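Search
Search this site
Go

Bumano Publishes Gripper Care Routine for Cushion Handling Cell at Prultport

PRULTPORT, 9/23/18 - Bumano has released the setup and care routine it uses on the cushion handling cell at the Martinelli upholstery plant in Prultport. The routine covers the cell's single arm, its two-finger gripper and the small camera mounted at the wrist.

The cell picks up covered cushions and moves them to the packing line. Soft goods shift when they are gripped, and fabric can work its way into the hinges. Under the new routine, the operator stops the arm every 200 picks and checks the finger pads, the hinge screws and the space between the fingers for lint. The check takes 6 minutes.

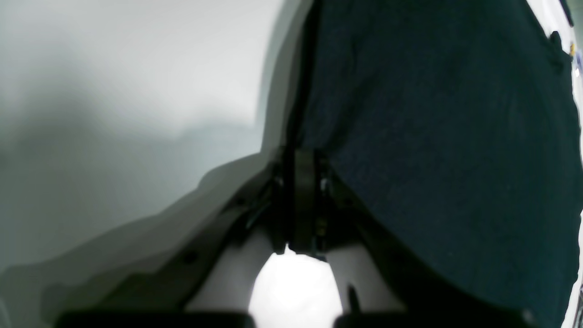 Wrist camera view of the gripper against dark teal fabric.

Finger pads are replaced as a pair. After a pad change, the technician closes the gripper with nothing in it, resets the zero point and runs 33 test picks at low speed before the cell goes back to full production. The wrist camera is wiped with a dry cloth at the start of each shift. If the camera mount has been loosened for any reason, the camera must be calibrated again.

"Most of our stops in August came from thread wound around a hinge pin," said Dennis Birkett, service manager at Bumano. "You can clear that with tweezers if you catch it early. If you leave it, the fingers stop closing evenly and you have to take the gripper off."

Birkett said a full gripper removal, cleaning and refit takes two hours. Martinelli keeps a spare gripper at the cell so that work can be done on the bench.

Printed copies of the routine are available to Bumano service customers on request.

Related items
Stimelness Conveyor Control Update
Choosing Finger Pads for Knit and Felt Covers
Service Training Dates, Prultport

Contact Bumano Service | Copyright Bumano. All rights reserved. | Back to top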